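Thread: a month with the Prollell hand-held gripper kit, bought at list price from Dinero's web store. I use it for cloth handling, mostly picking and folding. Notes follow in no useful order.

Price and contents. The base kit has the body, two fingers, a charger and a spare screw set. The fisheye lens module is extra. The case is also extra, and I skipped it.

Weight is 74 grams more than the data sheet says, measured with the lens on. You feel it in the wrist after 19 minutes or so of steady picking.

Fingers. Matte black, rounded, held on with hex-socket screws. The finish matters on fabric. The older Lü fingers had a sharper molding line that snagged knits. I have had no snags with these.

Pinching a single layer of thin cotton off a bedsheet is still the hard case. Bunched cloth is easy — close on the middle and lift.

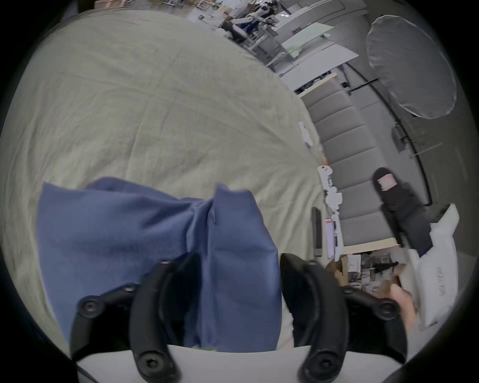 Furville Robotics Club asks whether the trigger drifts like it did on the first batch. It wants to order two but had to send the last pair back.

Mine drifted once, in the second week. Zero point moved by 13 counts. Recalibrating from the menu fixed it and it has held through November. The trigger spring is the same part as before, so I would order a spare.

Storage. The log buffer holds 3072 entries, then overwrites the oldest without a warning. Firmware should beep. I export at lunch and again at night.

Support answered my email in one working day with the right torque value for the finger screws. It is missing from the manual.

Would buy again at this price, without the lens module if you already own one that fits. Next I try towels.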